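Playtesters wanted for Coltthorpe, a co-op strategy game

Asico is looking for playtesters for Coltthorpe, a turn-based strategy game for one to four players. We want people who will play it for several hours at a stretch and tell us where it drags, where it confuses them and where it breaks. You do not need any experience in testing. You do need to be comfortable talking while you play.

About the game

Each player runs one district of a river town through a year of floods, trade and bad harvests. The current build has 62 scenarios, and a full campaign takes two or three evenings. Most of our questions are about the second half of the campaign, where the rules for shared stores come in. In the last round of tests a lot of groups stopped using the trade screen at that point, and we have since rebuilt it.

What you would do

Sessions are held at our Engström Street studio on weekday evenings and Saturday afternoons. Each one lasts three hours with a break. You play in a group of four, on our machines, and fill out a short form at the end of each in-game season. One of the designers sits in and takes notes but does not help unless the game crashes.

We also need 30 people for the remote test. For that you play at home on your own PC, at times that suit you, and send in your save files and a weekly form.

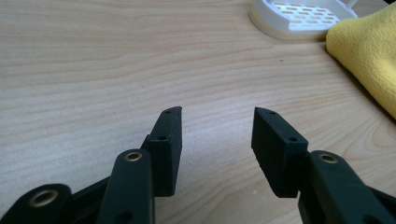

Who can apply

You must be 18 or older and able to read and speak English well enough to discuss the game. For studio sessions you must be able to attend at least four dates. For the remote test you need a Windows PC with 16 GB of memory and a steady internet connection.

We would like a mix of players. If you have never finished a strategy game, please apply anyway – half the places in each group are kept for newer players. People who worked on our earlier game, Ultero, cannot take part. People who only played it can.

Pay and terms

Studio testers get $62 per session, paid by bank transfer at the end of the month. Remote testers get $146 for the full test, paid once the last form is in. All testers are listed in the credits unless they ask not to be, and receive a copy of the game at release.

You will be asked to sign a confidentiality agreement before your first session. No streaming, screenshots or recordings, please.

How to apply

Fill out the tester form on our website by Tue 10 September. Tell us which test you want, the last three games you played and any access needs we should plan for. Everyone who applies will get a reply by email. Studio sessions run through the end of November. The studio is in Suite 309, with an elevator from the lobby.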